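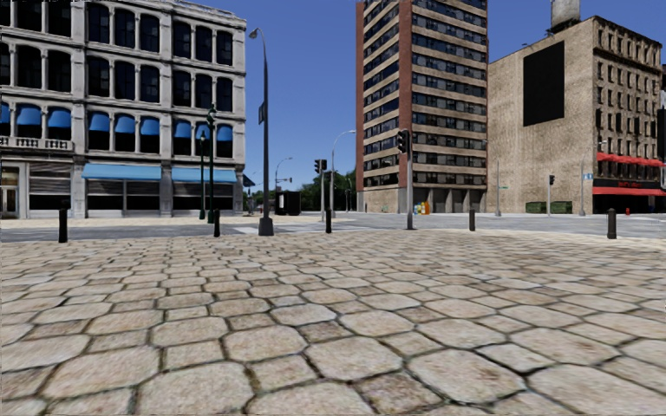
Pirkstead Robotics Club - Questions We Get Asked a Lot

Welcome, and thank you for stopping by! If you're thinking about joining the simulation team this fall, or your kid is, have a read through and then write to us with whatever we forgot.

What does the simulation team do all day?

We teach a delivery robot to find its way around a city that exists only on our computers. The city is called Griltska, and the robot's driving program is called Plutik (the students picked both names, and we've grown fond of them). Everyone starts on the open plaza, where there's plenty of room to make mistakes, and then works up to street corners, curbs and crossings.

Do I need to know how to code?

Not at all! Plenty of our members had never written a line before their first meeting. You'll start by changing small settings and watching what they do, and the coding sort of sneaks up on you from there.

Which part is the hardest?

Ask any member and you'll hear about the corner by the Queens Arms. Plutik has to follow the white stripes across the road, notice the curb, and keep clear of the poles on the sidewalk - and there's a second crossing going off along the side street, which it loves to take by mistake. Our practice log has 341 runs in it so far, and a good many of them are that corner. 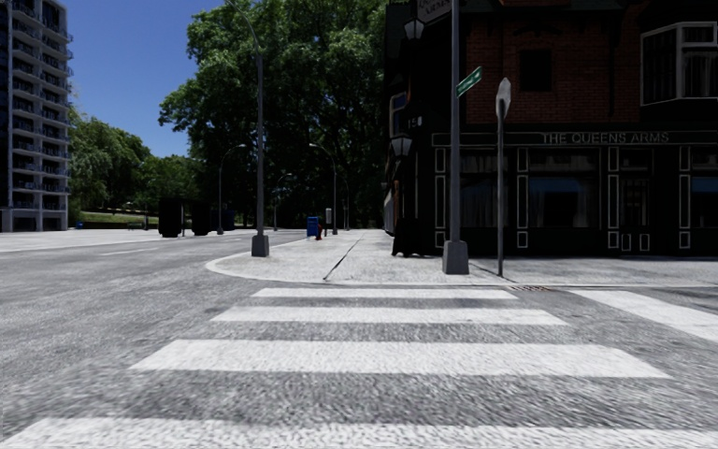
How big are the teams?

Five students to a team, with two teams sharing the lab. We have 16 computers, so there's always a seat free if you'd like to come and watch before you make up your mind.

Is there a competition?

Yes, the Ongart Challenge. Each team gets a start point and a goal, and the robot has to make the trip with no one touching the keys. Long stretches of paving sound easy, but patterned stones and dark shadows can muddle a program that was only tuned in one spot, so we practice all over town. 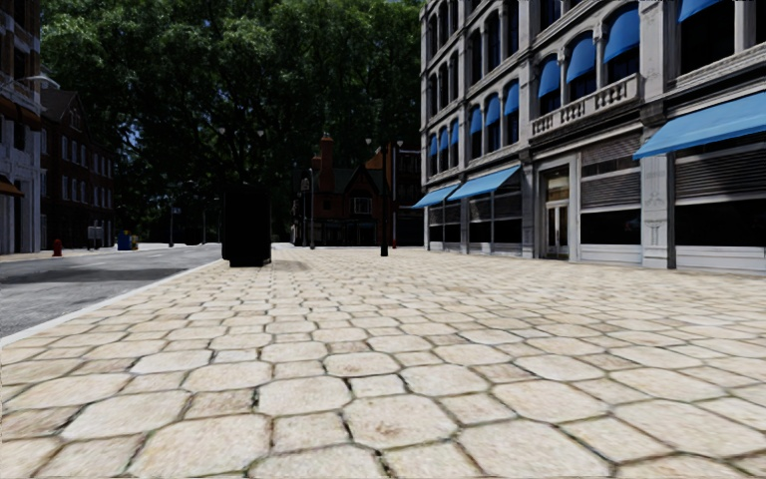
Posted by the Pirkstead Robotics Club | Updated 23/08/2025

Can parents come along?

Please do! Pull up a chair and let your student drive you around Griltska for a while. They're very proud of it, and they'll happily explain every bug they've fixed (and one or two they haven't).

What should I bring?

A notebook, a snack and a bit of patience. If you have your own laptop you're welcome to use it, but the lab machines have everything set up already.

5 comments | 16 shares

Contact the club | © Pirkstead Robotics Club | Back to top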